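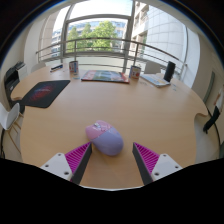
Skotenora Table Notes

README and data card, version 3

Skotenora Table Notes is a collection of written records about shared tables and the small things that people leave on them. Each record describes one table at one moment before tidying, and the same table when the person who tidied considered it finished. The records are text only. They were written by hand, in English, by people who use the rooms.

We started the collection for a practical purpose. In the Jamley rooms the same tables are used for office work, for reading and for drinks in the afternoon, so a computer mouse, a drink can and a magazine often stay together on one table top. We wanted to know which things are moved first, which things are left, and which things people do not know how to name. The records can be useful for others who study household words, who write instructions for tidying, or who plan storage for small rooms.

Contents of the package

tables.csv - one row for each table record, 237 rows
items.csv - one row for each thing on a table, 4000 rows
names.csv - the list of permitted item names, 22 rows
places.txt - explanation of the place words
changes.txt - what is different from version 2

All files are UTF-8 with comma separation. The first row holds the column names and is not included in the numbers above. Notes that contain a comma are put in double quotes.

Columns in tables.csv

table_id: A short code, for example jam-041. The letters say the building and the number says the record. Numbers are not reused when a record is removed.

shape: One of oval, round, square, long, other. For a table with a curved outline that also has an inward notch we write the nearest shape and add the notch in the note.

top: The color and material as the writer saw it. Typical values are "pale wood", "dark wood", "white". We ask writers not to guess the kind of wood. In version 1 there were eleven different trees for what we now think was the same furniture order.

chairs: yes or no. We do not record how they are placed.

use: The last activity, if the writer knows it. Permitted values are work, reading, drinks, play, mixed, unknown.

note: Free text, up to 500 characters.

Columns in items.csv

table_id: Connects the item to its table.

name: One value from names.csv.

color: Free text, small letters. Two colors are joined with "and", with the front or upper color first. Example: "pink and lavender".

place_before: A place word, see below.

place_after: A place word, or "gone" if the thing was taken from the table.

sure: yes or no. It says if the writer is sure about the name.

note: Free text, same limit as in tables.csv.

How the place words work

The writer stands at one long side of the table and does not move. The side next to the writer is "near" and the other side is "far". Left and right are the left and right of the writer. The middle is "center". So the permitted words are near-left, near, near-right, left, center, right, far-left, far and far-right.

For an oval table this is more difficult than it sounds, for the corners do not exist. We decided that a thing is far-left when it is more far than left and also more left than center. Writers told us this sentence helps nobody, and most of them now imagine a rectangle around the oval. Both ways are accepted.

One item can be on top of another. Then both get the same place word and the note says "on" and the name of the lower thing, for example "on mouse pad".

An example record

The following record is shortened to show the format. It is for a pale oval table with white chairs.

table_id: jam-118
shape: oval
top: pale wood
chairs: yes
use: mixed
note: notch on the right side. drinks and reading things together.

name: mouse / color: pink and lavender / place_before: center / place_after: left / sure: yes / note: after tidying on mouse pad
name: mouse pad / color: black, red and blue swirl / place_before: left / place_after: left / sure: yes
name: drink can / color: white, red and blue / place_before: far / place_after: gone / sure: yes
name: drink can / color: white and red / place_before: far / place_after: gone / sure: yes
name: glass / color: clear / place_before: far / place_after: gone / sure: yes
name: magazine / color: red, green and blue / place_before: far / place_after: far / sure: yes
name: paper / color: pale blue and white / place_before: far-right / place_after: far / sure: no / note: thin booklet or loose papers
name: cylinder / color: black / place_before: far-right / place_after: far-right / sure: no / note: thermos or small speaker

The last two lines show why the column "sure" exists. A booklet which lies flat can look the same as a stack of papers, and a black cylinder gives little help to a person who does not want to pick it up. In such cases the writer chooses the more general name and puts both possibilities in the note. Please keep the value "no" when you use the data - it is an answer, and it should not be cleaned away.

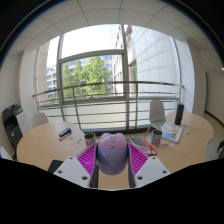 Rules for naming

We use the everyday word which a visitor would use. "Mouse" is permitted, "pointing device" is not. "Pen" is used only if the writer is sure that it is a pen. For other thin things there is the name "stick", which was much discussed and which we keep.

Things which are stationery but of unknown type receive the name "desk tool". A thing that could be a stapler and could also be a marker eraser belongs in this group. The note should say what it could be and which colors it has.

Small flat pieces, crumbs of paper, caps and similar receive the name "small piece". Each one gets its own row if it can be picked up with two fingers. If there are too many, the writer makes one row and adds "several" in the note.

Cup and can are separate names. If only the printed side is visible and the top is hidden, the writer can use "cup or can". We know that this is not elegant, but people who guessed were too often corrected later by the person who came to take the drink.

Brand names are removed from all columns. The print on a can is described with its colors only.

What people usually moved

This part describes the records and is not a recommendation. In the Jamley tables the drinks normally left first, glasses before cans. Mouse pads almost never moved. The mouse went to the pad if there was one, and if there was no pad it went to the far side, often with its front pointing to the wall. Magazines were made parallel to the edge of the table, also on oval tables where there is no straight edge to be parallel with.

Small pieces were the most difficult group. Many writers recorded them before tidying and forgot them after. In those rows place_after is empty. Empty means that we do not know. It does not mean "gone".

The Tazi tables are different. There the rooms have a drawer under the table and many items became "gone" although they were only lower. We added the words "in drawer" to the note when the writer could confirm it.

How the records were made

The writer filled the first part of a paper form before touching the table, then tidied in the way he or she normally does, and then filled the second part. No tidying method was given. The forms were typed into the files by a second person, who corrected spelling but not opinions. If the two parts of a form did not agree (for example, a second magazine appeared), the difference was kept and marked with "appeared" in the note.

Most records come from January and the weeks after it. For this reason there are many hot drinks and few glasses of water. Tables near a large window were used more often in the morning hours, and they are too common in the collection.

Known problems

The color words are not equal between writers. Lavender, light purple and lilac probably mean one color. We did not join them.

Pale gray and white are mixed in the older records.

Records jam-060 to jam-066 have left and right exchanged, for the writer stood on the wrong side. We corrected place_before and later understood that place_after was already correct. Both columns are now right, but the notes still talk about the old sides.

"Cylinder" is a bad name and will be divided in version 4 if we find enough sure examples.

Uses that do not fit

The collection does not say if a person is tidy. The writers are not identified, and one writer can have one record or many. It also should not be used to estimate how long tidying takes, for no times were written.

Reading the files

Any spreadsheet program can open them. The tables viewer in Trondasix reads the three csv files if they are in the same folder and shows the before and after columns next to each other. It expects the file names in small letters. If the drinks rows look shifted by one column, a note has lost its quotes, and this happens mostly after saving from a spreadsheet with semicolon separation.

Corrections

Please send corrections with the table_id, the item name and the column, one correction per line. New item names can be proposed too, with at least three rows where the existing names do not work. Proposals for "stick" are closed until the next version.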